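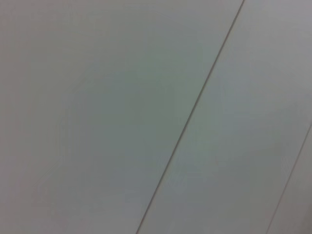 Visits > Regional Industry > Grurkent Laundry Works

Search this site Enter keyword Go

Report of a visit to the Grurkent Laundry Works

Members of the Textile Care Study Circle visited the Grurkent works in March at the invitation of its operator, Hillico. The works handles bed linen, towels and staff uniforms for hospitals, care homes and a small number of hotels in the Clurkodari valley. The party numbered 22, which was the limit set by the host for reasons of safety on the production floor.

The visit had been requested after discussion at the autumn meeting, when several members asked how a large laundry keeps used and clean linen apart while the two travel through the same building. It was also hoped that the party would see the water recovery plant, which was described in general terms in an earlier circular.

Arrival and introduction

The party assembled at the gatehouse at 9.30 in the morning. Visitors travelling by rail should note that the station at Grurkent is on the far side of the canal and that the footbridge shown on older maps has been closed. The walk by way of the road bridge takes considerably longer, and four members joined the group after the introduction had begun.

Coats and bags were left in the training room, where the production manager gave a short talk on the history of the site. The first laundry at Grurkent was built to serve the fever hospital and was run by the hospital board. It passed into other hands when the hospital closed, stood idle for a period, and was bought by Hillico, which demolished the boiler house and kept the long brick range facing the canal. That range now holds the offices, the mending room and the canteen. All washing and finishing is done in the newer hall behind it.

The works runs two shifts and employs 52 people in the hall, with a further group of drivers based at the depot in Gill. Linen from the hospitals arrives overnight and in the early morning. Hotel work is received in the afternoon and is processed separately.

The receiving side

The hall is divided along its whole length by a wall, and the washing machines are built into it. Used linen is loaded from one side and clean linen is taken out on the other. Staff do not cross between the sides during a shift except through a changing room, where they wash their hands and put on fresh overalls. Visitors were asked to follow the same rule, and the party therefore saw the receiving side first.

Cages are weighed on arrival and the weight is recorded against the customer. The bags are colour-coded according to the customer and the kind of linen inside, and those marked as infected are not opened by hand. They go into the machine closed, in an inner bag with a seam that dissolves in the wash. One member asked what happens when a bag has been wrongly marked. The manager replied that the matter is taken up with the ward on the same day and that the bag is treated as infected from the moment there is any doubt.

Sorting is done at a raised belt. The work is noisy and demands close attention, and staff change places at set intervals. The items that most often find their way into the linen by mistake are pens, spectacles, hearing aids and television remote controls. Hearing aids are returned to the hospital by the next van, with a note of the cage in which they were found. The party was shown the lost property ledger, which is still kept by hand and which the supervisor said she would be sorry to give up.

Washing and water

The main machine is a continuous washer. Linen moves through it in batches from one compartment to the next, while the water flows in the opposite direction, so that the cleanest water meets the cleanest linen. Each batch is pressed into a flat cake at the end to remove as much water as possible before drying. A batch is held at the disinfecting temperature for a fixed time, and a record of each batch is kept for inspection.

Several members had expected the recovery plant to be larger. It occupies a side room and consists chiefly of filters, a heat exchanger and storage tanks. Rinse water is filtered and used again in the first compartments, and warmth from the waste water is passed to the incoming supply. Hillico states that the works now draws 32 per cent less mains water than in the year before the plant was fitted. The engineer explained that the saving was slow to appear. Lint blocked the first set of filters repeatedly, and the screens had to be changed for a coarser pattern with a second, finer stage behind it.

There was some discussion of water hardness. The supply from the Clurkodari reservoir is soft, and the works needs little treatment before use. Members from laundries in chalk districts remarked on the difference this must make to the cost of chemicals and to the life of the linen. The engineer agreed, but said that soft water brings difficulties in rinsing, and that the dosing of detergent had been reduced twice before the towels were free of residue.

The clean side

After passing through the changing room the party entered the clean side, which was noticeably warmer. Sheets are fed by hand into spreaders, which carry them to the ironers. An experienced pair of operators can keep the feed moving without any break, and it was clear that much of the quality of the finished work depends on the care taken at this point. A sheet fed slightly askew will come out with a crease that no later process can remove.

Towels are dried fully and folded by machine. Uniforms pass through a steam tunnel on hangers and are sorted by ward and by name. Each garment carries a small tag sewn into the hem, which is read as the garment passes through the tunnel. The system replaced written labels, which faded and had to be renewed. The manager said that lost uniforms had been the most common cause of complaint under the old arrangement, and that complaints are now chiefly about late deliveries.

Rejected items leave the line at three inspection points. Those that are stained are washed again, once only. Those that are torn go to the mending room, and those past repair are cut up and sold as wiping cloth.

The mending room

For many members the mending room was the most interesting part of the visit. It has north windows overlooking the canal and is fitted with six sewing machines, two of them considerably older than the rest and kept for heavy canvas. Sheets are patched with a machine darn. Patient gowns come in chiefly for missing ties, and the room keeps a stock of tape cut to length.

The supervisor showed the party a box of samples which she uses in training new staff. It contains examples of every common fault, each with a card stating the likely cause: bleach damage, catching on a cage, shrinkage at a seam, and scorching. She was of the opinion that a great deal of mending could be avoided if cages were checked for broken wires before loading. The Circle has asked whether the cards might be copied for members, and Hillico has agreed in principle.

Questions and discussion

Luncheon was provided in the canteen and was followed by a period of questions. The chief topics were as follows.

On the recruitment of staff, the manager said that the early shift was the harder to fill, as there is no bus from Gill before six. A works minibus has been tried and will be continued until the summer.

On reusable gowns, it was reported that two hospitals had returned to washable surgical gowns after a period of using disposable ones. The gowns require separate inspection on a light table and a record of the number of times each has been washed. The works regards this as a growing part of its trade.

On energy, the engineer said that the dryers remain the heaviest users of gas. An electric dryer is to be tried at the depot. He declined to give an opinion on the outcome in advance of the trial.

On noise, one member who is responsible for health and safety at her own works asked about hearing protection on the sorting belt. It is provided to all staff and must be worn in the receiving hall. Visitors were given the same pattern — it was found to be more comfortable than the type in common use elsewhere, and the name of the supplier may be had from the secretary.

The party left at 3.15 in the afternoon. A letter of thanks has been sent to the works on behalf of the Circle.

Notes for members

A second visit will be arranged if there is enough demand, and those who were unable to obtain a place on this occasion will be given priority. Flat shoes with closed toes are required, and the clean side is not suitable for anyone who is troubled by heat. The stairs to the mending room are steep and there is no lift in the brick range; members who would find this difficult should tell the secretary when applying, as the supervisor has offered to bring her sample box down to the training room.

Travel expenses may be claimed in the usual way. Claims for the Grurkent visit should reach the secretary before the end of April.

Recent reports

Visit to the Gill dye house
Open day at the Clurkodari reservoir
Stain removal in care homes: notes from the autumn meeting
Linen hire and the small hotel
Circular to members: subscriptions and meeting dates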